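Robots at Work: Who Takes the Old Computers Apart?

For readers 8 and up — grown-ups allowed too

Where does a computer go when an office doesn't want it any more? Some go in a closet. Some go in the trash (bad idea, there's metal in there that can be used again). And some go to a place like Muststead.

Muststead is a repair and recycling shop. Big room, lots of shelves, lots of screwdrivers. Old computers come in on a truck from Valow, a company that collects them from schools and offices. In a busy month that's about 800 computers. Every one has to be opened up. Every one has parts inside that somebody could still use.

For years people did all of that by hand. Now a robot arm does part of it. The workers call it Garna. 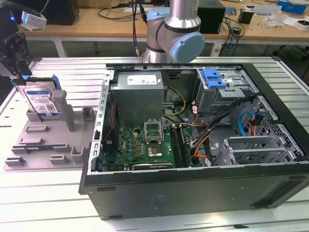
A computer with its side panel off. The hard drive stands in the gray tray on the left.

So what are all those parts? Quick tour.

The motherboard is the big green board. Everything else plugs into it. The processor is the small square that does the thinking, well, the math. The power supply is a metal box that takes electricity from the wall and shares it out to the other parts. Memory is where the computer keeps what it's working on right now. And the hard drive is where it keeps stuff for a long time — pictures, homework, games.

A shop like this cares about hard drives the most. Why? Because people's private things are on them! Every drive has to come out and get wiped clean before anybody else can use it. Wiped means all the files are erased for good, not cleaned with a cloth.

Lots of drives sit in a caddy. That's a plastic holder a bit like a drawer. Squeeze the tabs, pull, out it comes. Easy once. Now do it 200 times in a day. Your thumbs hurt. Your wrists hurt. You get bored, and bored people make mistakes.

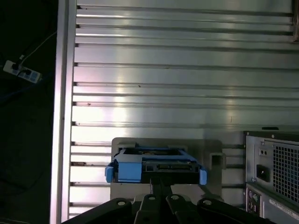

That's the kind of job a robot is good for. Same move, again and again, and no sore thumbs. But a robot has to be taught. It doesn't know what a caddy is. It doesn't know plastic can snap. Somebody has to work out how hard to squeeze, which way to pull, and when to stop and try again. At Muststead that somebody is Adebayo Dauda. He used to take computers apart all day. He started learning to run the robot in January, and now teaching it is most of his job.

"I know how a stuck drive feels in my hand," he says. "Garna doesn't. So I have to turn a feeling into numbers. That took me a long time!"

Did anybody lose their job? Fair question, and kids ask it every time a class visits. At Muststead, no. But jobs did change. There used to be four people at the take-apart bench, now there are 2. One of the others moved to testing and one went to the front counter, where customers come in. She likes it. The one in testing told us he misses the bench sometimes, he liked the quiet. In other workplaces people do lose jobs when machines come in, and thats a real worry. Grown-ups argue about it a lot.

What can't Garna do? Plenty. Anything weird. A case that got dropped and bent. A screw with the top worn off. A sticker somebody put right over the latch. A person looks at that and goes, oh, ok, and gets a different tool. For Garna it's a full stop and a beep, and Adebayo walks over.

Looking inside a computer is hard work for a robot, too. There are shiny parts and dark parts, and wires that never lie the same way twice. One loop of yellow cable hanging across a fan grille, red and black wires twisted together next to it, a blue plastic piece over by the metal drive cage.

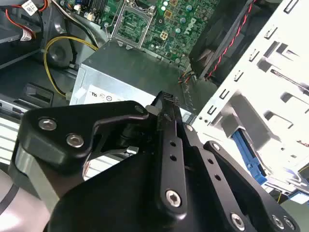 Robots need good light and a good view, and people need to get used to having them around. The first weeks were strange, the workers said. The arm moved and everybody looked up. There's a line on the floor now and you stay behind it while the arm is running. Getting at one part without bumping another takes care, and a computer case is tight, with the silver power supply box right next to the green board. When Garna gets stuck in a spot like that the people pause it first, then reach in. Always in that order.

Try it yourself

Ask a grown-up for an old TV remote, batteries out. Take off the battery cover and put it back on. Now write down every step, so a friend who has never seen a remote could do it. Did you write which way to push? How hard? Which hand holds it still? Give your friend the list and see were they get stuck.

Words to know

Automation: when a machine does a job that people used to do.
Caddy: a holder that lets a hard drive slide in and out.
Gripper: the robot's hand.
Wipe: to erase everything on a drive.

Next time: Ahuja, the machine that sorts the screws.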